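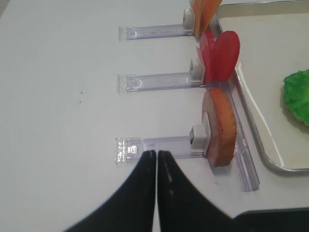

Linora After-School Club: your questions

What time can I pick up my kid?

Any time from 3:30 until we close at 6. You don't need to call first – just come to the side door on Enache Street and buzz. If someone new is coming, add them to your pickup list before 2 that day. I will ask for ID, even from grandmas.

How many spots are there?

We have 40 each afternoon. Mondays fill up first and Fridays are usually pretty open. The waitlist moves a lot in August, so please stay on it!

Do you feed them?

Yes, a snack and water at 4. Send something extra if your kid is always starving after school (mine was). No nuts, please.

What does it cost?

It's $200 a month for three afternoons a week, or $332 for all five. Brothers and sisters get ten percent off. I bill on the first, and you can switch plans once per term.

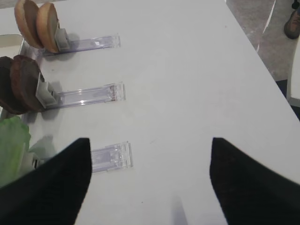

Can I swap days?

If there's room, sure. Text me by noon the day before. I can't carry missed days into the next month, I've tried it and my calendar turned into soup.

Do you help with homework?

We have a quiet half hour after snack. We'll sit with them and answer questions, but I don't check every page, so take a peek at home.

Where do you go on half days?

Mostly Jerkley Park, or the Janen library if it's raining. Kids need real shoes for the park – flip-flops end in tears.

What's the door code?

There isn't one for parents anymore. The old 2403 code is switched off, so use the buzzer.

Last updated Feb 7, 2025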